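# Testing finger pads on a hand-held gripper with a kettle

I've been meaning to write up how I compare finger pads at home, and a couple of people asked after my last post, so this is the whole routine from start to finish. You need one gripper, a kettle and an hour or so. 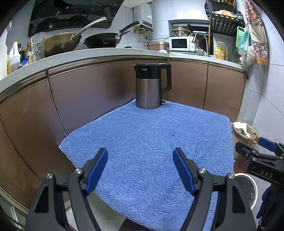 **Category: Grippers / Bench tests**

## Why a kettle

I used to test pads on wooden blocks, and every pad I own can pick up a wooden block. A kettle is much pickier. The Midea one I use has a smooth metallic cylinder for a lower body and a big angular handle off to one side, so you get two very different grasps out of one object. The weight also sits off center once you lift by the handle, and a weak pad will let it swing.

Unplug it, take it off its base if it has one, and leave it empty for the first round. Please don't do any of this with hot water in it!

I set mine on the fluffy blue mat in the kitchen. A mat saves the kettle when you drop it (you will), and it stops the thing from skating away when you nudge it with a fingertip.

## Before you start

Check these first:

- Screws at the finger joints. Snug, but the linkage should still move freely. I use the short Kerow driver because the long one won't fit between the bars.
- Pads. Wipe them with a barely damp cloth and let them dry all the way. Kitchen grease ruins a comparison faster than anything else I know.
- Opening width. Open the fingers fully and make sure they clear the body of the kettle on both sides before you go anywhere near it.
- Camera. Start recording and wave a hand in front of the lens. I once did a whole evening of grasps with the recorder stopped.

The pads on my gripper right now are the ribbed blue ones, and the ribs are what I wanted to look at. My other set is a plain smooth pad from Beteck, a little softer when you squeeze it.

## Round one: the body grasp

1. Open the gripper all the way.
2. Come in level, with the fingers straddling the lower body.
3. Close slowly until both pads touch. If one touches first, back off and line up again, otherwise you're just pushing the kettle over.
4. Squeeze a bit more, then lift a hand's width off the mat.
5. Hold for a slow count of five and set it down.

Do the same thing over and over with one set of pads before you swap. I know it's boring. But if you alternate after every lift, you spend the night with a screwdriver and your own technique changes along the way, which muddies everything.

Write down slips as they happen. I keep three marks in my notebook: held, crept, dropped. "Crept" is for when the kettle slides a little and then catches, and it's the mark I care about most. A dropped kettle is easy to spot in the recording later, and a creeping one is easy to miss.

## Round two: the handle

Turn the kettle so the handle faces you and grab it from the side. Close around the middle of it, lift, and watch the body tilt. Some tilt is fine. What you're looking for is whether it settles or keeps rotating in the pads.

With the smooth Beteck pads mine kept rotating on most lifts. The ribbed pads did better as long as I had the ribs running across the way the handle wanted to turn. When I came in at a lazy angle I lost most of that advantage, so pick an approach and stick with it.

## Adding weight

Once both rounds feel steady, pour in 400 ml of cold water, close the lid and run everything again. Keep a towel nearby.

## Where I ended up

Over the month I logged 419 lifts, with both sets of pads. For the body grasp I'd take the smooth ones, because they lie flatter against the curve and crept less. For handles I'd take ribbed every time. Zainab Jibrin ran the same routine with her Sadow fingers and got it the other way around on the body, so I'd like to see somebody try it with a third kettle.

Next up is the pot with the glass lid. The knob is going to be a pain, and I still need to order narrower pads before I try it.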